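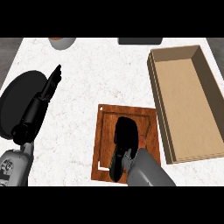
Should a home builder spend money on a second arm before the first one works well?

In most cases the money is better spent on a stiffer mount and more hours in simulation, and the second arm can wait until there is a task that one arm plainly can't do.

I hold this view after building a two-arm bench in the shared workshop at Lullton, under the project name Relance. The parts list came to 112 lines. Of these, 34 existed only because there were two arms: a second supply, a second emergency stop circuit, longer cable runs and a wider base plate. None of them improved the accuracy of either arm.

The usual case for two arms is that kitchen and packing jobs need one hand to hold and one to act. Some do. A jar lid does. Moving an item from a chopping board to an open tray does not, and that kind of job makes up most of what people attempt at home. In our simulated table the layout includes a board and a cardboard tray side by side, with a narrow strip of table between them. One arm can cover that distance. The other adds a collision check to every plan and very little else.

Simulation deserves a better reputation among hobby builders than it has. The common complaint is that contact is wrong: friction is guessed, soft objects are treated as hard, and a grasp that holds on screen slips on the bench. All of this is true. It is also beside the point in the first months, when most faults are faults of reach, joint limits and frame offsets. We ran 400 trials of a single transfer task before any metal was cut. Of the failures, 32 came from a base placed too close to the work, which left the elbow folded and the wrist near its limit. Moving the base in a file costs nothing. Moving it on a drilled plate means a new plate.

There are limits. Cable drag was missing from our model, and so was flex in the bench top. The Ostura controller board we used also added a delay that we had set to zero. I would now measure that delay first and enter it before running anything.

The Kourkoulas build guide recommends buying arms in matched pairs, on the grounds that spares are shared. I think this is poor advice for a first build. Spares can be bought singly.

The second arm at Lullton will be unbolted in August and its supply used for a bench light and a fume extractor.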